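Kavine Flat-Pack Bookcase, five shelves

We bought the Kavine to replace two mismatched bookcases in the back bedroom, which doubles as an office. It comes from Zakstead, a mail-order company in Graltenby, and it arrived in one long carton that took two of us to get up the stairs. I've had it since July, so this is based on daily use with a full load of books.

Assembly

The instructions say one person can do it. I did the sides and the fixed middle shelf alone, then asked my neighbor Jae-hoon Kwak to hold the frame while I put the back panel on. The panel slides into a groove and will bow if the sides aren't square, so check the corners before you tighten anything. There are 29 screws, plus cams and dowels, and the bags are labeled. One cam was missing. I wrote to Zakstead and got an answer from I-seul Shim in customer service, who put a replacement in the mail the same afternoon.

The drawing for step 18 is wrong. It shows the top rail with the holes facing out, and they need to face in. If you follow it as drawn you will have to take the top off again.

In use

The shelves are 18 mm thick and hold up well. My heaviest row is art books and old atlases, and after several months I can't measure any sag at the center. The smaller Ayala unit we had before dipped badly under the same books. The adjustable shelves sit on metal pins that fit tightly, and I needed a few taps with a mallet to seat two of them.

The finish is a matte white. It wipes clean but it does pick up marks from dark book covers, mostly along the front edge. The feet adjust by hand, though only the front two, so on an old floor you may still want a shim at the back.

Tools

No tools are included apart from a hex key. You will want a proper screwdriver with a handle you can grip hard, as the back panel screws are tight going in. I would leave the power driver in the drawer, because the pilot holes strip easily.

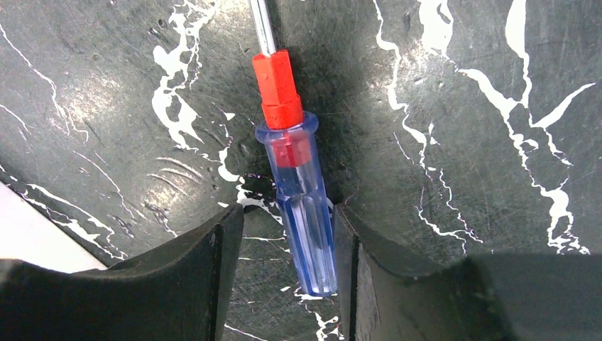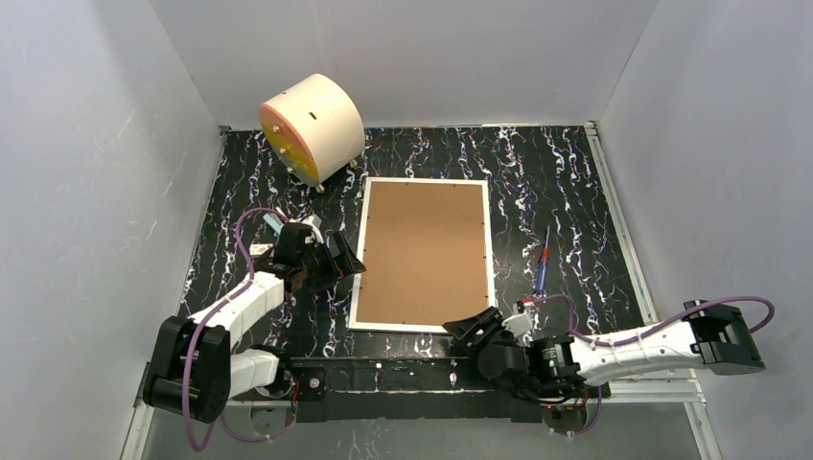

The wall strap is the weakest part of the kit. It is a short length of nylon with a plastic buckle, and the screw supplied is only good for a stud. I replaced it with a steel bracket from the hardware store. A bookcase this tall should be fixed to the wall, especially with children in the house.

I would buy the Kavine again for the shelves. Zakstead also sells a matching door set, but I haven't tried it, and the hinges would need holes drilled in the sides.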